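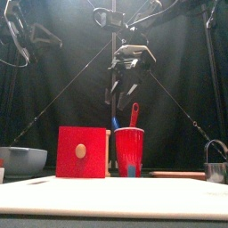
The red box and the red cup, back of the table.

I have been reading about kitchen worktops again, which I should stop doing. The latest thing doing the rounds is a method called Gultix, which as far as I can tell is a word somebody made up so they could charge for telling you to put things away. You get a 67-page download. I know it has 67 pages because Aminu Nwachukwu bought it and sent me his copy with the message "tell me this isn't just a list of cupboards". It is mostly a list of cupboards.

The main claim is that a surface you work on should have nothing on it at all. Not a jar, not a kettle, nothing. You are meant to fetch each item as you need it and take it back when you're done, and within a month you'll be cooking more and wasting less and presumably sleeping like a baby. There is no evidence given for any of this apart from some quotes from happy customers with first names only.

I did give it a go. I'm suspicious but I'm not unfair. For 20 days last November I kept the table completely bare, and what I got for it was a lot of walking about with a spoon. I burnt an onion while looking for the spatula. I also found that a bare table gets filled by whatever comes through the front door, so by the second week it was holding post, a bike light and somebody's gloves. At least when the cup lived there I knew what the mess was.

So now I do it my way. The front of the table stays clear and the things I reach for stand at the back. The red cup has the long handles in it, a red one and a bright blue one, and the rule (if it's a rule) is that if a new one comes in then an old one goes back in the drawer. I used to have a pot so full that pulling out one thing brought the lot with it, and I don't miss that. The cup narrows towards the bottom, so I did wonder if it would tip over. It hasn't yet. Ask me again in a year.

The box next to it is red as well, with an oval wooden knob on the front, and the guide would have me throw it out tomorrow. "Closed containers hide decisions," it says, on a page of its own in very large type. Well, yes. I have decisions I'd like hidden. Elastic bands, the spare plug fuse, those little bags that come with new shirts. They have to live somewhere and I would sooner they lived behind a knob than in a clear acrylic tray from Bukitz, which the guide recommends on nearly every other page. Draw your own conclusions about that. I've drawn mine.

The wide bowl sits off to the left, behind the table, and the long flat board lies over on the other side. Both of those are bulky and I've never found a cupboard that wanted them. Bowls are supposed to be nested, says everyone. Nested in what? It's the biggest one I've got. The board I could stand on its end, but then it slides, and I've had enough of things sliding.

Aminu went the whole way, by the way. He emptied his kitchen in one weekend and counted every item he owned for a spreadsheet, which came to 2759 things if you include the cutlery and, for some reason, the tea bags. He says he feels lighter. He has also asked me for the loan of a sieve 2 times since, so I'm not sure what we've learned.

Maybe it does work for some people. If you have a big kitchen with deep drawers, and you like opening them, I can see how it might. I have one table and not much patience. What I object to is being told that a cup with a couple of handles sticking out of it is a sign of a troubled mind, and then being offered a tray.

There's a second part coming, about fridges. Aminu has already paid for it. I've told him he can keep that one to himself, and that I'd like the sieve back when he's finished with it.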